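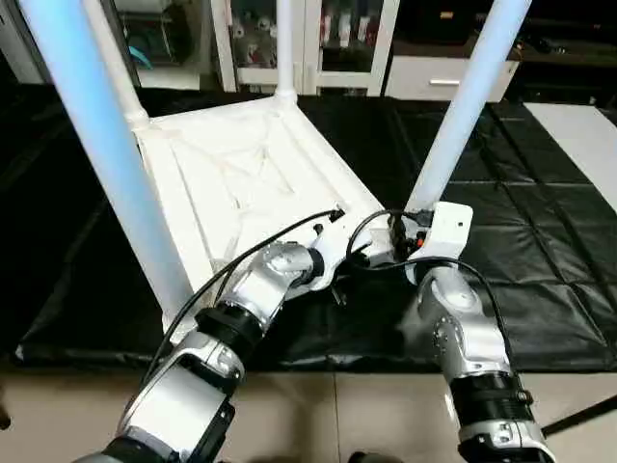

Shower stool feet slipping on tiles, what do you use?

Posted by kadgate_ken in Bathing and Bathrooms

My mum has had a plastic shower stool since July. Four legs, rubber tips, nothing fancy. The tips have gone hard and one has split down the side. She says it moves when she sits down and she has started holding the tap to steady herself, and I don't like that at all. The stool itself is fine. Do I buy new tips or a new stool? And if tips, how do I know what size?

Reply from marram
New tips. They are called ferrules if you are searching. Measure the outside of the leg with the old tip off. Don't go by the size of the old tip because they stretch. Walking stick ones often fit but check the base is flat, the domed ones are no good on a wet floor.

Reply from Oduor Laizer
I'd replace the whole stool. If the rubber has perished then the plastic may not be far behind, and you can't always see a crack where the leg goes into the seat. I did the tips on my dad's and a leg went at the joint a month later. He was all right but it could have been his hip.

Reply from marram
Bit much to bin a stool because of a bit of rubber. Hers is hardly old. Turn it over, look at where each leg meets the seat and push the legs outwards with your hand. If nothing gives and there are no white stress marks, it's fine. On white plastic you need a torch held low to see them.

Reply from Oduor Laizer
He can check it, I'm not against checking. I just wouldn't rely on it. What does she weigh and what is the stool rated for? Should be on a label or moulded in somewhere.

Reply from kadgate_ken
No label left. She's not heavy. It was bought second-hand, so I only know how long she has had it, not how old it is.

Reply from marram
Ah. You didn't say second-hand. That changes it a bit for me.

Reply from tilly_trestgate
Whatever you decide, clean the floor first. We blamed the stool for weeks and it was conditioner on the tiles. Washing up liquid and a stiff brush, rinse twice. Also please don't put a suction mat under only 2 of the legs like I did. It sat crooked and rocked worse than before.

Reply from p_assefa
Has she had a bathroom assessment? Ours came out within the month and we got a stool with adjustable legs on loan, plus a grab rail. Holding the tap is a bad habit, it will come off the wall one day. Get the rail even if you keep the stool.

Reply from Oduor Laizer
Agree with the rail.

Reply from jarnlow_lad
Waiting list here is much longer than a month so don't hold out for it. I paid a handyman to fit ours. He did want to go into the tile only and I had to insist on finding the stud.

Reply from kadgate_ken
Thanks all. Checked it tonight. Legs feel solid, no marks I could find, but with no rating and not knowing its age I've ordered a new one. Old one is going in the shed for potting. Scrubbed the floor as well, and it was greasier than I expected. I've rung up to ask for an assessment and will get a price for a rail while we wait.

Reply from marram
Fair enough. Check the tips on the new one every few weeks and twist them as you do it, they wear on one side.

Reply from tilly_trestgate
Is there a make of rail people like? The white ones in our local shop feel slippery when wet.

Reply from p_assefa
Get one with ridges. Ours is fluted plastic and she can grip it with soapy hands.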